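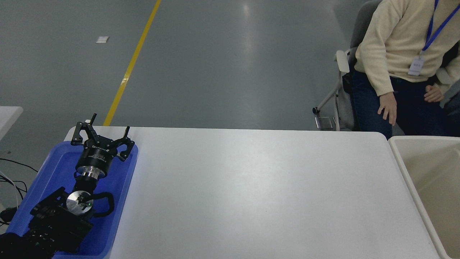

Collasen Home Office Furniture, Customer Guides Team

Section 6: Setting Up Your Tabletop and Caring for the Surface

Welcome back! If you have worked your way through the earlier sections, the hard part is behind you: the legs are on, the crossbar is snug, and your Prulent table is standing on its own four feet. Now comes the part that most people want to rush through, and we do understand (there's a cup of coffee waiting and a whole box of things to put back). Please give yourself a quiet half hour for it all the same. A table that is leveled and cleaned properly on its first day is a much nicer table to sit at for years afterward.

What you will need

The leveling key from parts bag 13
A small spirit level, or a phone with a level app
2 soft cotton cloths
Lukewarm water and a drop of mild dish soap
The sheet of felt dots from the hardware box

Leveling the table

1. Put the table where you mean to keep it. Ask somebody to take the other end, and lift it clear of the floor. Dragging puts a sideways strain on the leg brackets and can undo all the careful tightening you did in Section 4.

2. Lay the level along one long side, in the middle. Wait for the bubble to settle before you read it.

3. Find the low end, and slide the leveling key over the hex collar just above the foot. Turn it clockwise to raise that corner. Go a quarter turn at a time and look at the level again after each one. It feels slow, but you'll get there sooner than you would with big turns.

4. Repeat along the short side, and then once more from corner to corner.

5. Press down gently on each corner in turn. If the table rocks, lower the foot diagonally opposite the one that lifts until the rocking stops.

Note: On thick carpet, the feet will sink a little over the first few days. Check the level again the following Friday, or whenever you next have the key in your hand, and touch up any corner that has dropped.

CAUTION: Never turn a foot out past the red line on its thread. Beyond that point the foot can work loose and the corner may drop suddenly.

First cleaning

6. Peel off the protective film, starting at a corner and pulling low and flat across the top. If it tears, warm the stuck piece with the palm of your hand for a minute and try again.

7. Dampen one cloth with the soapy water, wring it out well, and wipe the whole top from one end to the other. There is usually a trace of film adhesive left behind, even when the surface looks perfectly clean.

8. Dry it right away with the second cloth, and don't forget the underside of the edges, where drips like to collect.

CAUTION: Do not use scouring powder, acetone, or the rough side of a kitchen sponge. They dull the finish, and we're sorry to say that a dull patch can't be polished out again.

Putting things on the table

9. Stick felt dots under anything with hard feet, such as lamps, monitor stands, and pencil pots. Let them rest for 2 hours before you set the item down, so the adhesive has time to grip.

10. Place your heaviest things over or near the legs, and keep the lighter ones toward the middle.

11. Run your cables through the rear slot last of all, once you are happy with where everything sits. You will almost certainly change your mind at least once (we always do!).

Note: If you bought the Dotance clamp lamp along with your table, tighten the clamp by hand only, and slip the rubber pad between the jaw and the tabletop.

Everyday care

Dust with a dry cloth as often as you like. Wipe up coffee, tea, and ink as soon as you notice them; for ink that has already dried, lay a damp cloth over the spot for ten minutes and then rub softly in circles. Use a mat under hot dishes. When the heating comes back on in November or so, it's a good time to go around the leg bolts with the hex wrench, as the dry air can let them slacken a touch.

If a foot, dot, or key is missing from your box, write to us with the code 600 and the number printed on your parts bag, and we will mail you a replacement.

Continue to Section 7: Fitting the Drawer Unit.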